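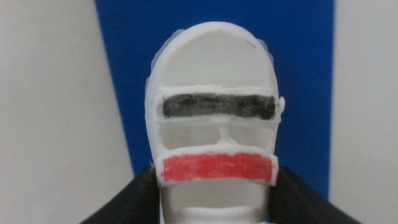 Fig. 4. Wrist view. Fingers closed low on the part, black stripe over red stripe.

Section 4. Picking up and putting away light household items

Before you start this section, finish the power, network and arm leveling steps in Section 3. The Findstead arm should be clamped to its base, the gripper should open and close from the panel, and the wrist view should be showing on your screen.

This is the part of the guide we most enjoyed writing. Up to now you have been bolting things down. From here on the arm does chores – small ones, slowly, and with you in the room – and we think the first good pickup is worth every screw in Section 3!

4.1 What the arm can do today

Can a machine tidy a house yet? A whole house, no. One shelf, one tabletop or one workbench, yes, quite often, if you set it up with care. In our own trials at the Tollton workshop we ran 108 put-away jobs with light plastic items and 17 of them needed a person to step in. Most of those were items set down too close to a neighbor. A few were items that turned in the grip on the way over.

Jobs that suit the arm well:

Light, stiff items with two sides the fingers can reach
Items that stand up without help
Putting things back in the same spot every time
Sorting by a color mark you can see from the wrist

Jobs to keep for yourself for now:

Anything made of glass, anything sharp, anything full of liquid
Cloth, bags, cords and other floppy things
Items heavier than the limit printed on your gripper card
Anything a child or a pet might reach for while the arm is moving

Folding laundry comes up in nearly every message we get. We love the question and we are working on it. The Clestine software in this release does not fold.

4.2 Choosing a first item

Pick something hollow, light and stiff, with a shape that is easy to tell top from bottom. The item in Fig. 4 is a good teaching piece. It has a rounded white dome, a black stripe across the upper bar and a red one across the lower bar, so a person looking at the wrist view can tell at once which way up it is. It also looks a bit like a face, and people who train on it tend to start talking to it.

If your item is all one color, add your own marks. Marker or paint is fine, and streaky is fine too. What matters is that the two marks are clearly different and that both face the wrist when the fingers come in.

Note: Let paint dry fully before the first grip. Tacky paint sticks to the finger pads and will lift the next item off its spot when the gripper opens.

4.3 Getting the background right

A white item against a white wall is hard to pick out, for you and for Clestine. Put something with a strong, plain color behind the pickup spot. Blue behind white works very well, as you can tell from the edge of the dome in Fig. 4. A sheet of colored card or a painted board will do. It should be taller than the item and it should have no printing on it.

Lighting should be soft and even. Close the blinds if the sun crosses your work area in the afternoon. A desk lamp aimed straight at the item makes a bright spot on smooth plastic, and the software may read that spot as an edge. Aim the lamp at the ceiling instead.

4.4 Teaching the first grip

1. Stand where you can reach the red stop button without leaning over the arm.

2. Set the item on the pickup spot with its marks facing the wrist.

3. On the panel, choose Teach, then New Item. Type a name you will know later. "Thing 2" seems fine on the day and is no help in March.

4. Turn the speed dial to 4. Leave it there for the whole of this section.

5. Use the arrow keys to bring the wrist toward the item until it fills most of the screen from side to side. Stop there.

6. Open the gripper all the way. Check that both fingers have clear space on the outside of the item.

7. Lower the fingers until they are beside the lower part of the item. In Fig. 4 they meet it near the lower bar, well under the dome. A dome slopes away from the fingers and will squeeze out like a wet bar of soap.

8. Press Close, one tap at a time. Watch both sides. The fingers should touch at the same height. If one gets there first, open up, shift the wrist a little toward the finger that is late, and try again.

9. When both fingers are touching, tap Close one more time and press Save Grip.

Caution: Do not hold Close down on a hollow item. Thin plastic walls bend before the force warning sounds, and a bent wall may crack on a later pickup.

10. Press Lift. The arm will raise the item by the width of your hand and wait.

11. Look at the marks on the screen. A small tilt is fine. If the stripes lean more and more while the arm waits, the item is slipping. Press Lower, then go back to step 7 and grip a little closer to the item's middle.

12. Press Lower, then Open. The item should stay standing when the fingers let go.

Do this until it feels boring. Then save the job and have a coffee, because the put-away half is where the fun is.

4.5 Teaching the put-away spot

1. Clear the spot. Leave a gap of at least one gripper finger on each side for the fingers to open into. Two are better.

2. Mark the spot with tape so you can tell later if the shelf or the arm has been bumped.

3. Choose Teach, then New Place, and pick the item you just named.

4. Drive the arm to the spot with the item in the grip. Come in from above where you can. Coming in from the side knocks over whatever lives next door.

5. Lower until the item touches, then press Save Place.

6. Press Open and back straight away from the item before you turn the wrist.

7. Choose Run Once and watch the whole job with your hand near the stop button.

Note: "Run Once" and "Run Until Empty" sit next to each other on the menu. We know. They will be moved apart in the next release.

4.6 If something goes wrong

The arm stops short and the panel says NO ITEM. The color behind the item is too close to the color of the item, or the item has been set down outside the taught spot. Check 4.3 first.

The item turns in the grip. The fingers are meeting it at different heights. Teach the grip again from step 6. Wipe the finger pads with a dry cloth while you are there.

The item comes back upside down or facing away. Clestine is reading only one of the two marks. Make the weaker mark darker and run Check Marks.

The item falls when the gripper opens. The put-away spot was saved too high. Teach the place again and lower by one more tap.

The panel says GRIP LOST but the item is plainly still there. This shows up with very light items. Set Touch Level to Low and restart the job.

4.7 Adding more items

Teach one item at a time and run each one on its own before you mix them. Households that do well with the arm tend to start with a single shelf and grow from there. Our longest-running test setup, on a Štěpánek rail, puts away a bench full of plastic parts every evening, and we still stop to watch.

Keep the stop button in reach on every mixed run. Turn the speed dial past 4 only after you have read Section 5, which covers faster moves, rail mounting and working near people.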